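面积之外:小型工业单元服务费分摊的几点意见

Zlatko Janevski

多租户小型工业园区的服务费,长期以来用一个分母处理:全部可出租面积。某一单元占可出租面积的比例,就是它承担公共费用的比例。这个做法写在大多数标准租约里,审核时很少有人停下来看,因为它看上去是一个算术问题,而算术问题一般被认为已经解决了。

我的看法是,这个分母对纯仓储园区尚可接受,对混合用途的小单元园区则不合适,应当在租约起草阶段就换掉。下面的讨论以Flellgate园区为主要参照。该园区由Planano开发,Hevis负责日常管理,共16个单元,可出租面积3353平方米,硬化场地2291平方米。这些数据来自Malhotra在交付阶段编制的测量报告,后来的租约附表也沿用了这一份。

先说明范围。本文只谈公共费用在租户之间如何分配,不谈费用总额是否合理,也不谈业主应当自行承担哪些项目。这几个问题经常混在一起讨论,结果是谁都说不清自己在反对什么。一个租户嫌服务费高,可能是总额高,可能是他的比例高,也可能是某个项目本来就不该进账。三种情况的补救办法完全不同。

一、分母是怎么定下来的

Flellgate的初版租约采用室内净使用面积。Malhotra的测量按墙体内表面计算,扣除结构柱,不扣除卫生间。开发期间有过一次争论,焦点是夹层是否计入。Planano当时的意见是不计入,理由是交付时只有部分单元带夹层,其余单元的租户将来可能自行加建,如果计入,每加建一次就要重算一次全园比例。这个理由在管理上成立。

问题在于,夹层不计入之后,带夹层的单元在使用强度上系统性地高于它的分摊比例。夹层多数用作办公,办公意味着更多人、更多车、更多垃圾、更多访客。费用发生在场地和公共设施上,比例却由底层面积决定。Jitendra Kaushik在审阅第二年度账目时提出过这一点,他的批注只有一句:分母稳定,分子不稳定。后来这句话被当作反对调整的依据引用,我认为引用者读反了。

稳定的分母有它的价值。租户在签约时能够知道自己的比例,贷款方也能据此估算净收入。但一个数字稳定,和这个数字与费用之间有因果关系,是两件事。用门牌号码做分母也很稳定。

还有一个较少被提到的技术细节。净使用面积的测量基准在不同版本的测量规范之间有差别,卷帘门内侧的门槛区、配电柜占位、内嵌式雨水管的包封,各版本处理方式不一。对大型仓库,这些差别落在误差里。对小单元,一个配电柜占位加一段门槛区,足以使两个外形完全相同的单元在附表中出现不同的比例。Flellgate就有这样一对相邻单元,平面互为镜像,附表比例却不一致,原因是其中一个单元的配电柜带围护,另一个没有。两边租户对照账单之后提出异议,Hevis答复说面积以附表为准。从合同上讲答复没有错,从测量上讲,它等于承认附表里有一个没有人愿意去改的数。

二、费用究竟由什么引起

把Flellgate一个完整年度的公共费用按成因重新归类,可以得到四组。

第一组与场地有关:硬化面维修、划线、排水沟清理、冬季除冰、场地照明。这一组费用的驱动因素是车辆的重量和频次,与室内面积的关系很弱。一个只存放季节性展架的大单元,一年之中车辆进出次数可能比隔壁做快修的小单元一个月还少。

第二组与建筑外围护有关:屋面检查、天沟、外墙清洗、消防外部通道。这一组与建筑投影面积关系密切,按面积分摊基本合理。

第三组与公共系统有关:园区配电的公共段、火灾报警主机、监控、门禁、通信井。这一组里既有按单元数量发生的费用,也有按容量发生的费用。报警主机的年检费与回路数有关,每个单元无论大小至少占用一个回路。公共配电段的维护则与申报容量有关。

第四组是管理费和专业费用,包括Hevis的酬金、账目审计和保险估值。管理费的工作量基本上按租户数发生。给大单元开一张账单和给小单元开一张账单,工作量一样。

四组费用有四种成因,现行租约用一个比例统统分掉。它在第二组上是准确的,在其余三组上的准确程度取决于运气。

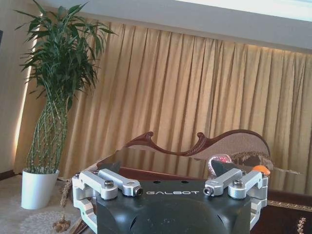

单元用途的变化使这个问题比过去更突出。二十世纪建成的小型工业单元,租户名录多半是汽修、木工、印刷、冷作,用途相近,使用强度也相近,按面积分摊即使不准,偏差也小。现在同一排单元里可以同时有档案仓储、食品分装、电商退货处理和精密设备。租约里的“轻工业用途”一词把它们全装进去了,但它们对电力容量、地坪平整度、到货方式的要求没有可比性。像图中这只夹爪,黑色壳体上印着GALBOT字样,两侧的银色铝制连杆用内六角螺钉连在关节处,哪根杆连到哪个关节,看一眼就能跟下来。我希望费用附表也能做到这个程度:每一项费用连到哪一个分母,从哪个节点转过去,读附表的人可以逐节跟踪。现行附表做不到,它把所有项目汇总成一个数,再乘以一个比例,中间的连接关系全部看不见。租户提出异议时,管理方只能拿出总数,双方争的是一个谁也拆不开的东西。

三、对场地费用的单独处理

我主张首先把第一组费用拆出来。理由很简单,在小单元园区里,场地费用占比高,而且随园区老化上升得最快。Flellgate的硬化场地有2291平方米,与可出租面积相比,这个比值在同类园区中不算低。设计时为了让铰接车辆能够在场内掉头,把尽端做宽了。多数租户并不使用铰接车辆。使用的那几家,货车掉头时后轴在同一位置反复横向搓动,接缝处的填料首先破坏,然后是板角。维修记录里的板角修补几乎都集中在尽端。

按现行比例,尽端的维修费由全体租户按室内面积承担。从不使用尽端的沿街单元,面积若大,承担得就多。这在合同上有效,在成因上没有依据。

可供选择的办法有三种。

一种是按车位和装卸位分摊。每个单元在平面图上有对应的装卸位,以装卸位的面积作为场地费用的分母。优点是数据现成,测量报告里已经有。缺点是它只反映静态占用,不反映车辆重量。

另一种是按申报的车辆等级加权。租户签约时申报最大车型,每一等级对应一个权重,权重写入附表,申报变更时在下一会计年度生效。优点是接近真实成因。缺点是需要核验,而核验要靠门禁记录或现场观察,管理成本会上升。

再一种是按实际进出次数计量。技术上已经没有障碍,门禁系统可以导出每一次通行。我不赞成这一种。进出次数的数据涉及租户的经营情况,竞争对手可能同在一个园区,年度对账时又必须向全体租户披露分母,披露范围很难控制。另外,按次数计量会使每个租户的比例逐年浮动,租户无法做预算,估价师也无法做稳定的假设。

三者之中我倾向于第二种,权重分三级即可。级数再多,准确度提高有限,争议点却成倍增加。Lucero Pacheco在一次评审中建议只分两级,即是否使用铰接车辆,理由是板角破坏几乎全由这一类车辆引起。我认为两级也可以接受。关键在于有没有一个与重量挂钩的参数,级数属于次要问题。

四、电力容量

公共配电段的问题性质不同。场地费用分摊不当,后果是某些租户多付一些钱。容量分配不当,后果是有的租户用不上电,有的租户占着不用。

多数小单元园区的做法是在交付时给每个单元设定相同的初始容量,余量由业主保留。租户需要增容时向管理方申请,批准之后自费改造户内部分,公共段的维护费仍按面积分摊。这样一来,占用公共段容量最多的租户,只要室内面积小,就承担最少的公共段费用。更大的问题是退租。增容之后的容量归属在许多租约中没有写明,租户搬走,容量名义上留在单元里,后来的仓储租户用不到,也没有动力退还。几轮换租之后,园区账面容量已经用尽,实测负荷却远低于账面。

Hevis的处理办法是每隔一段时间做一次负荷调查,然后与租户逐个协商释放。协商的成功率很低,租户没有义务同意。Marcelle Besson起草过一个条款,规定增容部分在租约终止时自动归还业主的保留池,在租期内如连续两个会计年度的最大需量低于申报容量的一半,业主有权发出书面通知,将差额收回。我认为前半句应当成为标准条款。后半句可以商量,对于设备分期进场的租户,两年的观察期偏短。

与之配套,公共配电段的维护费应按申报容量分摊。这样申报容量有了持有成本,租户会自己去掉多余的部分,不需要管理方上门协商。价格信号在这里比通知书有效。

有人会说,按容量分摊增加了高用电租户的成本,会把制造类租户推走,园区最后只剩仓储。对此有两点答复。公共配电段的维护费在租户总成本里占比小,不足以影响选址。真正影响选址的是能不能拿到容量,而容量在现行安排下恰恰最难拿到。

五、按单元数发生的费用

第四组费用的分摊方式是最容易引起反弹的。如果管理费按单元平均分摊,小单元的单位面积费用会明显上升。Flellgate的小单元集中在北侧一排,租户多为初创企业,对总占用成本敏感。Planano在招租时以低门槛作为卖点,如果把管理费改为均摊,等于收回一部分优惠。

我承认这个困难,但不认为可以用面积分摊来掩盖它。业主如果希望补贴小单元,应当在租金里补贴,这样补贴由业主承担,数额清楚,期限也可以写明。用面积分摊来补贴,补贴由大单元租户承担,他们没有同意过,多数人也不知道。

折中的写法是将管理费分成固定和变动两部分,固定部分按单元平均,变动部分按面积。两部分的比例在租约中写死,不留给管理方逐年裁量。比例取多少可以谈。我不愿意在这里给出一个数,因为它取决于单元大小的离散程度,单元大小越接近,这个问题越不重要。

报警主机、通信井等项目则可以直接按回路数或端口数处理。这些参数在竣工资料中都有,改动时必然留有施工记录,争议空间很小。

六、空置单元

任何分摊方式都绕不开空置。现行做法分为两派:一派用已出租面积作分母,空置成本由在租租户承担;另一派用可出租总面积作分母,空置成本由业主承担。后一种在近年的租约中占多数,我认为也是唯一站得住的写法。空置是业主的商业风险,在租租户对招租没有控制权。

但是改为多分母之后,空置的处理需要重新定义。按面积分摊的费用,空置单元的份额由业主承担,与原来一样。按车辆等级分摊的费用,空置单元没有车辆,权重应当取多少?取零,则其余租户的比例上升,空置成本实际上转嫁给了他们。取最低一级,则业主承担了一部分它没有引起的磨损。取最近一任租户的等级,则业主承担最多,而且会有动机去选择车辆较轻的租户。

我的建议是取最低一级。它保证业主始终有一个不为零的份额,不会因为空置而获益,数值又可以在签约时算出来。容量的处理同理,空置单元取初始容量,超出部分回到保留池,保留池对应的维护费由业主承担。

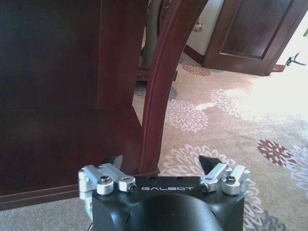
第17卷 第16期

七、关于“太复杂”的反对意见

对多分母方案最常见的反对意见是复杂。这一意见来自管理公司,来自租户代表,偶尔也来自业主的律师。我把它拆开来看,里面至少有三种不同的意思。

第一种意思是计算复杂。这个理由在手工记账的年代有分量,现在没有。四组费用乘以四组比例,任何一个电子表格都能处理,核对时间以分钟计。Hevis做过一次试算,把上一年度的账目按四个分母重排,主要工作量花在给旧发票补归类,如果从年初就按组入账,这部分工作不存在。

第二种意思是解释复杂。租户习惯了一个比例,换成四个,需要解释。这一条成立,但解释一次就够了。相反,单一比例看似不需要解释,实际上每年都要解释一次,因为每年都有租户问为什么他要为尽端的板角付钱,而管理方每年的答复都是租约如此规定。

第三种意思没有人明说,即多分母方案会让费用的构成变得可以核对。分组入账之后,任何一张归错组的发票都会改变租户之间的相对负担,总会有一方有动力提出异议。在单一比例下,归类错误不影响任何人的账单,所以没有人查。从管理方的角度看,这是一项负担。从租户的角度看,这正是改革的意义所在。

Gwion Pumphrey对本文早期稿的意见比以上三种都更实质。他认为,多分母方案把争议的时间从年度对账提前到了签约谈判,而小租户在签约谈判中的能力最弱。他们通常没有律师,看到四张比例表,只会问总数是多少。等到发现车辆等级填错,已经过了异议期。我同意这是真实的风险。可行的应对是把车辆等级和申报容量的首次更正期延长到第一个完整会计年度结束,更正追溯到起租日,不收手续费。这样做业主会有少量的现金流错位,可以承受。

Pumphrey还有一条意见我没有采纳。他主张设定单元级的费用上限,超出部分由业主承担。上限对小租户确实有保护作用,但它会把前面建立起来的成因关系再次切断。某一单元到达上限之后,增加的磨损就不再有价格。如果一定要设上限,应当设在全园总额上,由业主对总额负责,组内比例照常运行。

八、储备金

谈分摊不能不谈储备金。硬化面的大修周期长,费用集中,在单一年度里一次性收取,对恰好在租的租户不公平。多数园区因此设立储备金,每年按比例提取。

储备金的分摊应当与它将来支付的费用使用同一个分母。这听上去理所当然,实际上很少有租约写到这一层。常见的写法是储备金统一按面积提取,支出时不分用途。即使日常费用已经改成多分母,只要储备金仍是一个池子,场地大修的成本最终还是按面积分掉,前面的改动等于只做了一半。

Flellgate的储备金目前就是一个池子。Kaushik建议拆成场地、外围护、公共系统三个子账户,互相不得拆借。Besson认为禁止拆借过于严格,屋面如果提前失效,场地账户里有钱却不能用,业主需要垫付。两种意见我倾向于前者。允许拆借就需要规定归还,规定归还就需要规定利息和期限,最后的条款会比禁止拆借长得多。业主垫付一年再从后续提取中收回,是更干净的办法。

租户退租时,储备金余额是否返还,是另一个长期争论的问题。我没有新的看法。通行做法是不返还,理由是租户在租期内消耗了相应的寿命。在单一分母下这个理由比较勉强,因为无从证明他消耗的寿命与他缴纳的数额相当。在多分母下,这个理由要可信得多。

九、测量基准与附表的维护

前文提到镜像单元比例不一致的例子。换用多分母并不能自动解决这一类错误,它甚至会增加附表中的数字数量,从而增加出错的机会。因此附表需要有维护机制。

最低限度的要求如下。附表应当注明测量规范的名称和版本。每个数字应当注明来源,是实测、图纸量取还是申报。实测数据应当注明测量面的位置,特别是卷帘门处以门框内侧还是门板内侧为界。配电柜、雨水管包封和门槛区的处理应当单独写一段,对所有单元一致适用。任何一方发现错误,可以书面提出复测,复测结果与附表的差值超出约定容差时,费用由业主承担,未超出时由提出方承担。更正自提出日所在会计年度起生效,不追溯。

容差应当取绝对值,不取百分比。小单元的百分比容差换算成面积后小到测量仪器无法稳定重复,等于没有容差。这一条Malhotra的测量人员在现场讲过不止一次,写进租约的却不多。

附表还应当附一张总平面,把装卸位、车辆通道、配电公共段的边界、通信井的位置标清。许多争议的根源在于“公共部分”只用文字定义。文字定义遇到单元门前的那一条地带就失效了:它在单元的占用范围之外,又只有这一个单元使用,坡道、护角、门前地漏都在这里。我的意见是,凡只服务于一个单元的构件,无论位于边界哪一侧,维修费由该单元直接承担,不进入任何一组。护角尤其如此,撞坏护角的车辆几乎总是去往那个门的车辆。

十、存量租约怎么办

以上建议对新建园区不难实施。对存量园区,难点在于租约到期时间不同,不可能在同一天全部更换。过渡期内,同一园区会有一部分租户按单一分母,一部分按多分母,两部分的比例相加不等于百分之百。

差额必须有人承担,而且只能是业主。指望在租租户自愿同意变更,经验表明不现实,因为变更之后总有一部分租户负担上升,他们没有理由签字。业主需要做的是估算过渡期的差额总数,与改革之后减少的争议成本、容量释放带来的收益相比较。在Flellgate,容量释放一项就值得认真计算。如果能从空占容量中收回一部分,业主可以推迟变压器扩容,这笔钱比过渡期差额大得多。

Planano目前的决定是在新签和续签租约中采用场地与容量两个新分母,其余两组暂不变动。我对此有保留,管理费不动意味着大单元对小单元的补贴继续存在。不过先动成因最清楚、金额最大的两组,顺序上没有问题。场地费用的新分母将首先适用于南侧一排,那里的续签集中在十月之后。

还有一个操作上的提醒。续签谈判时,管理方习惯于先给出新旧账单对比,只展示总额。建议按组展示,并附上租户自己的车辆等级和申报容量。看到总额上升的租户会谈总额,看到容量一栏偏高的租户会去查自己的设备清单。Pacheco在南侧谈判的准备稿里已经这样排版,附表放在第一页,租金放在第二页,招租团队对此有意见,目前还没有定稿。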